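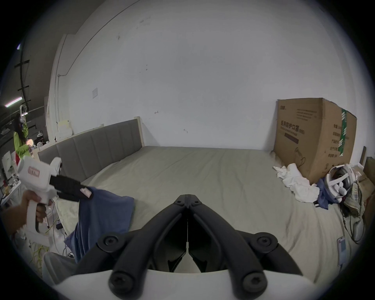 What should you do first if your cat slips out of the house and doesn't come back for its supper?

Look close to home, and look low down. Most indoor cats that get out are found within a few gardens of their own back door, tucked under a shed or behind a water butt, and too frightened to answer when they are called. Take a torch even in daylight and crouch down to shine it under things. A pair of eyes will often shine back at you long before you can make out the cat.

13 August 2026
From the Folludon Pet Watch newsletter desk

We have been asked that question more than any other this summer, what with all the doors and windows standing open, so I thought I would give it a proper airing in this issue and tell you about Biscuit while I'm at it, as so many of you went out looking for him and you deserve to hear the whole tale.

Biscuit is a ginger tom with a white bib, nine years old, and he had never set foot outside without a harness until one evening in March when a delivery came to his house on the Kurkville side of the river. The door was open for as long as it takes to sign for a parcel. His family searched until midnight, put up posters at the bus shelter and the bakery, and then rang us in a dreadful state, poor things.

He was gone for 46 days. We had 30 reported sightings in that time (a good many of them, I have to say, were the very handsome ginger who lives at the Tawhiri garden centre and is not lost at all, so please do stop bringing him in!). He was found in the end by a lady who went to fetch a deckchair from a summerhouse four doors down from where he started. Four doors! He was thin and cross and had a nasty tangle behind one ear, but he ate two dishes of chicken in the vet's waiting room and slept the whole way home.

So, a few things we learned, or were reminded of. Go out late, after the cars have stopped, and sit quietly for a while in the garden with something smelly in a dish. Sardines are good. Talk in your ordinary voice, about anything you like, the shopping if need be. Ask your neighbours to open up their sheds and garages and leave them open for an hour or two, and then ask them again a week later, because cats move about. And do check that the phone number on the microchip is your present one. Of the 56 cats handed in to us over the past year, far too many had chips leading to a number that had been given up long ago.

You can have a chip read free of charge at our table in the Praketti hall, on the left as you go in, next to the tea urn. Bring the cat in a carrier with a towel over it, please, as there are usually dogs about.

Biscuit's family have very kindly sent us a tin of shortbread and a donation towards more posters. He now watches the front door from the top of the stairs, I'm told, and goes under the sofa when the bell rings.

If you have a kitten carrier you no longer need, we are short of the small ones again.

We use cookies to remember your newsletter choices. Accept | Manage settings

Contact us: Folludon Pet Watch, PO Box 2372, Folludon | © 2026 Folludon Pet Watch | Back to top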